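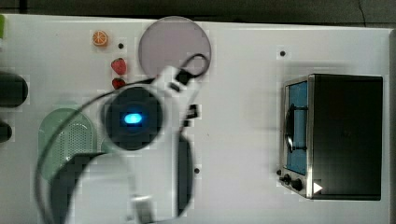 PRESS RELEASE
For release in February

Plelness Opens Its Play Pantry, a Lending Shelf of Toy Food for Families, Preschools and Waiting Rooms

Anyone who has spent a rainy afternoon with a four-year-old knows how far a toy strawberry can go. It can be breakfast, it can be medicine for a sick bear, it can be sold to a grandparent for an outrageous price and then bought back again for a hug. With that in mind, and after a good many months of sorting, washing and talking it over at the kitchen table, the Plelness family center is very happy to announce the opening of the Play Pantry, a lending shelf given over entirely to pretend food and the dishes to serve it on.

The Play Pantry opens to members this month with 389 pieces, packed into 50 sets. Toy orange slices and strawberries are in there, along with plenty of other fruit and vegetables, breads, eggs and a handful of things that the children will have to decide about for themselves. Plates and baskets can be borrowed alongside any set, so that a family can lay out a proper market stall or a picnic at home without having to hunt through the kitchen cupboards.

Families may borrow up to 2 sets at a time and keep them for three weeks. Preschools, day cares and doctors' waiting rooms may keep theirs for seven weeks, and they are welcome to call and ask for longer if a set has become a favorite.

"My own children are grown now, but I still have a toy lemon in my coat pocket that one of them put there years ago, and I would not dream of taking it out," said Vasanthi Sastry, director of Plelness. "Pretend food gets children talking. They ask each other what they would like, they argue over the price, they say thank you or they forget to. We have wanted a shelf like this for a very long time, and I am so pleased to see it full."

The collection was put together by Yamuna Ramasamy, who looks after the toy library at Plelness, with help from Mimoza Berisha, a retired preschool teacher who has led the center's morning play group for many years. The two of them went through every donated box by hand. Anything cracked, sticky or small enough to worry about was set aside, and what was left was washed, dried on towels and sorted by kind before it was packed.

"We did it fruit first, then vegetables, and then the desserts, and I will admit that the desserts took us longest," said Ramasamy. "There was a lot of discussion about whether a set should be all one thing or a little of everything. In the end we made some of each – a few children really do want to run a shop that sells only fruit."

Berisha has written a short booklet of play ideas that goes out with every set. It covers sorting by color, setting a table for guests, taking orders at a cafe and a soup game that she used in her own classroom. The booklet is written for grown-ups who are tired, she says, and every idea in it can be played sitting down.

The shelves for the Play Pantry were supplied by Wema, a local furniture workshop, and Nigatu, the grocery next door to the center, donated the baskets. Plelness thanks both of them warmly, and also thanks the many families who brought in toys their own children had outgrown.

Sets may be picked up and returned at the front desk from 9 a.m. until 4 p.m. Returned pieces should be wiped clean, and a missing piece is no cause for alarm. Borrowers are simply asked to mention it at the desk so that another can be found. Clean toy food in good shape is always welcome, and fruit especially.

About Plelness
Plelness is a neighborhood family center offering play groups, a toy library and parent get-togethers for children up to the age of six and the adults who care for them.

Press contact
Jagadeesh Bhat, Plelness front office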